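Técnico/a de ensayos en madera y tableros
Urnum, laboratorio de tecnología de la madera

Urnum incorpora un puesto de técnico/a de ensayos para la línea Rastell, dedicada a la durabilidad de coníferas de plantación. Contrato de 2 años, jornada completa, con incorporación en junio.

Funciones
Preparación y acondicionamiento de probetas. Ensayos de flexión, dureza y densidad básica. Medición de humedad por secado en estufa y registro en la base de datos interna. Mantenimiento del archivo de xiloteca, con alrededor de 3000 muestras catalogadas.

Requisitos
Formación forestal, en ingeniería de la madera o en ciencia de materiales. Manejo de máquina universal de ensayos y de sierra de cinta. Inglés leído — los protocolos de Stollard no están traducidos.

Se valorará
Experiencia en anatomía microscópica o en tratamientos de impregnación.
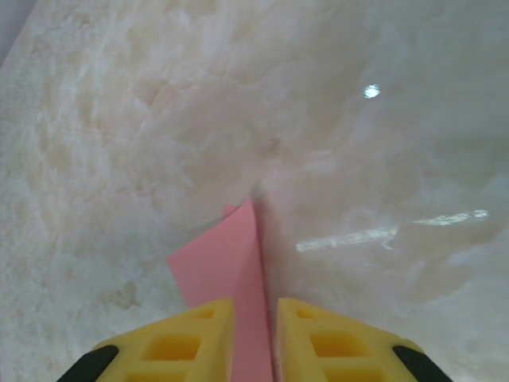

El puesto incluye desplazamientos a la parcela de Adugna, donde se toman testigos de 120 árboles por campaña. Los gastos de viaje corren a cargo del laboratorio.

Solicitudes
Currículum y carta de una página, en PDF, dirigidos a Tekle Beyene, responsable de ensayos, con la referencia 51. Las entrevistas incluyen una prueba práctica de identificación de especies.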